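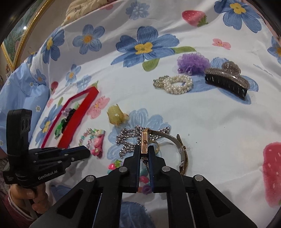 We had been meaning to get to the Fistholm summer fair for years, and always something came up: a wedding, a leaking roof, one year a cow on the line. So when the timetable showed a through train up Clitotdale with a seat to spare, I packed sandwiches and a flask and off we went, far too early as usual.

Fistholm is a bigger village than it looks on the map. You come out of the station, cross a little humped bridge, and the whole green opens up in front of you with the church at the top end. The fair has been held there since 1652, according to the board by the gate, though I gather there were gaps (wars, foot rot, a vicar who didn't hold with it). It began as a sheep and wool sale, and the sheep still get the best of the shade. I spent a very happy half hour leaning on a hurdle, listening to two farmers disagree about feet.

The stalls run down both sides of the lane and then spill over into the school field. The parish newsletter said they were expecting 2000 visitors over the day, and by eleven I could well believe it, as the queue for bacon rolls had reached the war memorial. We had ours at the second attempt, with brown sauce, sitting on a wall next to a very patient greyhound.

I am a great one for the small stalls, the ones with a bit of everything, and I could have stayed all morning among the beads and the old buttons. I came away with a card of hooks and eyes and a brooch shaped like a leaf, and was told I had quite enough brooches. Fair comment, I suppose!

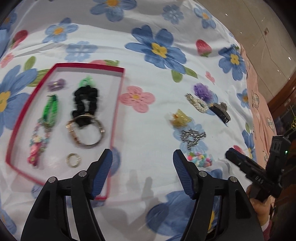

After that we went up to the chapel hall for the craft show. The Hukeo weavers had brought three looms over from the next valley and were letting children have a go at the smallest, which made for some lively tea towels. Upstairs was the quilt display, with 18 entries this year, and I would not have liked to judge it. My own favourite was a plain blue and cream one near the window, all tiny hand stitches, and it hadn't won a thing.

Lunch was at the Ticona tea tent, where they do a cheese and onion pie that I am still thinking about. They told us they had baked about 900 scones for the weekend, and that the fruit ones always go first, so do bear that in mind if you are a fruit scone person. The tea comes in proper cups. You pay a deposit on them, and it is easy to forget to claim it back, as we did.

The afternoon was slower. There was a brass band, a dog show with a class for the waggiest tail, and a tug of war between the top and bottom ends of the village that went on rather longer than anybody's arms wanted. We found a patch of grass under the limes and listened to the band play the same march twice.

A few practical things, if you are thinking of going. The last train back down the dale is earlier than you would hope, so check it before you settle in for the evening singing. The field is lumpy and I was glad of my old boots. Most stalls took cards, but the plant stall didn't, and I had to leave a lovely hardy geranium behind. There is a smaller spring fair in April, mainly plants and hens, and I have already written it on the kitchen calendar.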